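Prosenico Learning Sheets: Looking After Our Clothes

# Why Does Cloth Crease, and How Do We Fold It?

Every home has clothes to fold. After a shirt has been washed and dried, it often comes to us in a heap. This sheet explains why cloth behaves in this way and how a T-shirt can be made neat again. It is suitable for readers aged 8 and over, and may be read alone or with an adult.

## Words to know

- **Crease:** a line left in cloth where it has been bent or pressed.
- **Fold:** a place where one part of the cloth lies over another part.
- **Hem:** an edge that has been turned over and stitched so that the threads do not come loose.
- **Collar:** the part of a shirt that goes around the neck.

## Why cloth hangs in folds

Cloth is made of a great many threads. Each thread is thin and bends easily, so the whole cloth bends easily too. When cloth is held up, its weight pulls it downwards. The parts that are not held sink and curve, and soft folds appear between them. Light falls on the tops of the folds and leaves the dips in shadow, so a cloth of one plain colour can seem to have several shades of red.
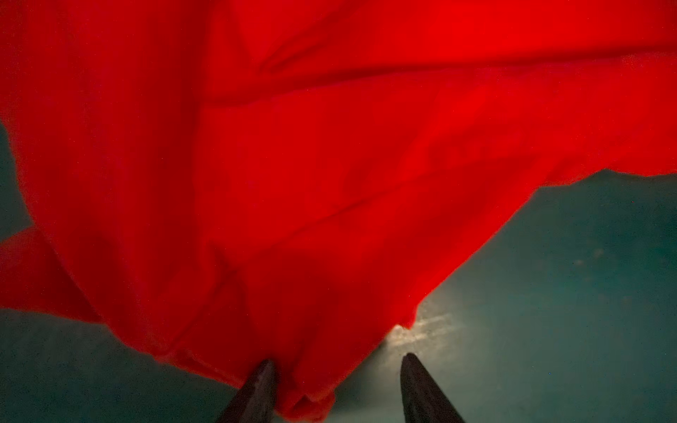 ## Finding the parts of a T-shirt

Before folding, it is useful to find out which way the shirt is lying. Lay it on a flat surface and look for the collar first. Many shirts have a small label sewn inside the back of the neck. The label shows which end is the top, even when the collar is rumpled. Next, look for the two shoulders and the sleeves. The bottom hem may have curled up or folded over the middle of the shirt, and should be drawn down gently until the body lies flat.
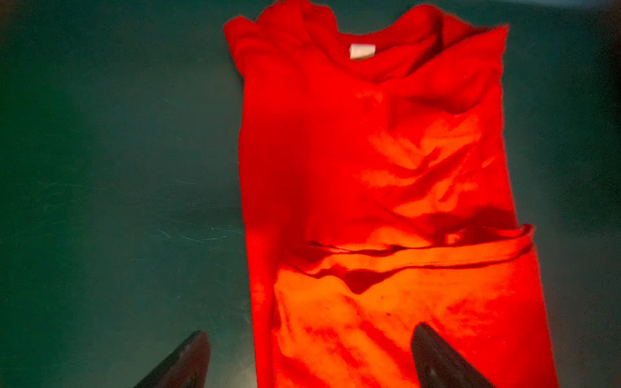

## Why edges are stitched

The edge of a piece of cloth is its weakest part. If it were left bare, threads could work loose. A row of small, even stitches holds the turned edge in place. The stitched part is thicker than the rest, and is therefore easier to find with the fingertips. When cloth is pinched low down, folds spread out from the pinch like a fan, and a row of stitches can still be followed across the top.
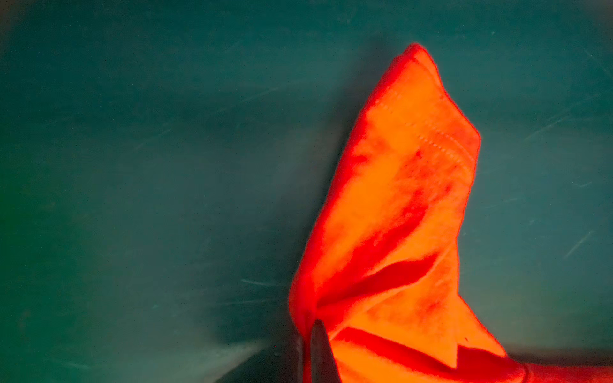
**Why do some clothes crease more than others?**

It depends on the threads. Cotton bends and tends to stay bent, so it creases easily. Wool is springy, and many of its creases drop out when it is hung up.

## How to fold a T-shirt

1. Clear a space on a table or a bed.
2. Lay the shirt with its front facing down.
3. Smooth it from the middle towards the sides.
4. Fold one side in towards the middle, and lay the sleeve back along it. Do the same with the other side.
5. Bring the bottom hem up to the collar.
6. Turn the shirt over and place it on the pile.

A large or slippery cloth is easier to manage when it is held in 2 places. Folded things may be stacked with their front edges level, and a basket keeps unfolded things together until their turn comes.
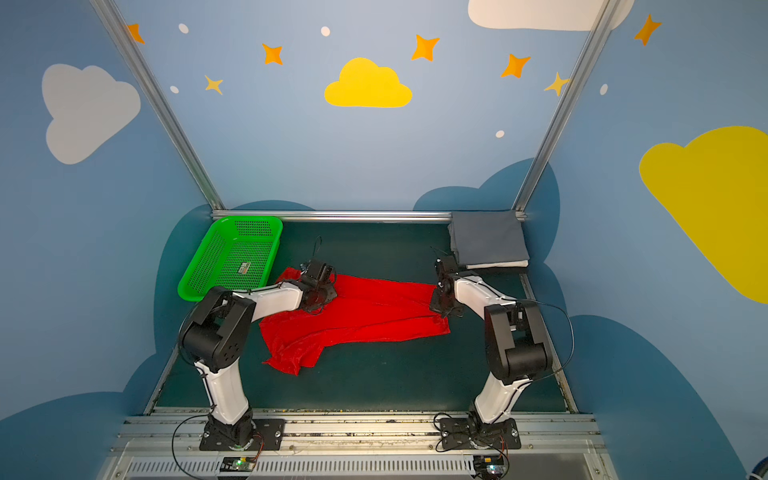 *A red cloth held on both sides, with a green basket and folded fabric at the back of the table.*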